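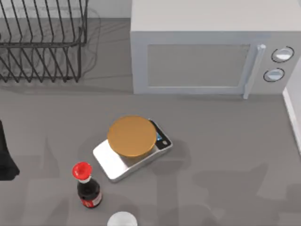 The simulated kitchen in Lillau, with the scale, the little red-capped bottle and the microwave waiting their turn.

A kitchen I would pay for, even though I can't cook in it

I have been putting off writing about Lillau, partly out of laziness and partly because I was afraid I would gush. It is the practice kitchen that Trarnance sells to people who train two-armed robots, and it lives entirely inside a computer. Our small lab has had a license since August, and I've grown fonder of it than a grown woman should be of a gray countertop.

The price is what people ask me about first, so let me get to it. A year costs $1130, and for that you get 122 objects and 7 room layouts. Mircea Surdu, who shares my office and most of my lunches, thinks that is too much for what he calls dollhouse furniture. I see his point. But he has also never had to replace a real dish rack after a bad afternoon with a real arm, and I have replaced several.

What wins me over is how ordinary the things are. The kitchen scale has a silver base with a big amber plate sitting on top, and a tiny blue screen, and setting a bottle on that plate is a lovely exercise — easy to explain to a student and surprisingly hard to get right. The wire rack is harder still, with all those thin rods to catch on. Seo-ah Han ran 2000 attempts at it over the holidays and came back with far better questions than she left with.

I do have complaints. The counters are too clean, and my own has never looked like that in its life. I'd happily give up a layout or two for some crumbs, a damp sponge and a stack of mail. The manual is thin as well, and I wish Trarnance would hire somebody patient to rewrite the chapter on contact settings.

Still, we are renewing, and Mircea has signed the form, grumbling.

Tamara Roman
2022-01-15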